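Changes to the lost property and small parcels desk

The desk at the Oltthorpe building moves to a new intake schedule in October. Items handed in at the Nastura and Macapagal entrances will be brought over once a day, at 4 p.m., instead of on request. Anything handed in after that time is logged the next working day.

Each item gets a tag with a shelf code and an intake number. Please quote the intake number when you call. Searches by description alone take longer, and the desk can't do them by phone for keys, chargers or umbrellas.

Retention periods are as follows. Food and open toiletries are discarded the same day. Clothing, bags and books are held for 10 weeks. Cards, phones and laptops are kept in the locked cabinet and released only against a photo ID. Unclaimed electronics are wiped before disposal, and no data can be recovered after that point.

The shelf labels have been reprinted in the Gralero numbering. Old codes starting with 3 are still valid on tags issued before the change, but the lookup page will show both codes until the last of the old tags has cleared. Parcels without a room number are now shelved under the sender's name.

Claims for items of high value need the short form, available at the desk or from extension 875. Bring the completed form with you, as the desk has no printer. Bulky items such as bicycles and folding tables are collected from the loading door.
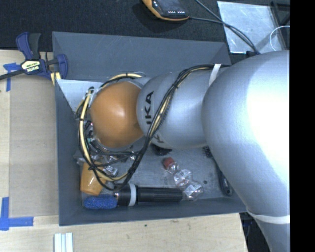
Loading door hours

The door opens at 10 a.m. Ring the bell and wait inside the yellow line.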